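Path Robot, Take Two
posted July 2021, a short one, typed fast

Motor came loose again at the bench. Lustora gearbox, secondhand, sounds like a coffee grinder full of nails. I taped it. Then I took the tape off and did it properly, two bolts and a dab of thread glue, because she was standing right there with her arms folded.

"You said it'd go out today."

It'll go out today.

The shop at Aravena closes at dark and the power strip trips if anyone runs the kettle. So: no kettle. Batteries in. 560 lines of code I half remember writing, and 200 of them are comments yelling at myself. Wheels up on a paint can, spin left, spin right. Good. Spin left agian. Less good. Swapped a wire.

We'd named it Atau by then. She painted it on the side in nail polish.

Out the back door, down the ramp, onto the path. She carried the laptop, I carried everything else. The job was simple. Stay on the gray, keep off the leaves. My brother had bet me it wouldn't make 3 lengths of the shop. I had bet him a whole Woltine charger, the good one, which I did not own yet.

I knelt and pushed the switch. Click. Fan noise. Nothing, nothing, then a little beep like a microwave being polite.

"Is it thinking?" she said.

"It's looking."

She turned the laptop so I could see.
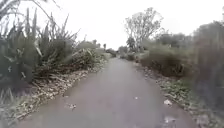
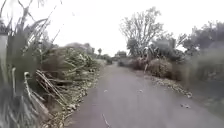 Pavement down the middle, leaf litter on both sides.

"Well it knows more than you do," she said, and hit enter.

The gearbox ground its teeth. I had my hand out over the kill switch the whole time, walking bent over like an old man chasing a chicken. Number on the screen went up. 832 somethings, I never did label the units.

"Left," I told it, as if it had ears. "Left, left, ok."

She was already on the phone to my brother, asking what color the charger came in.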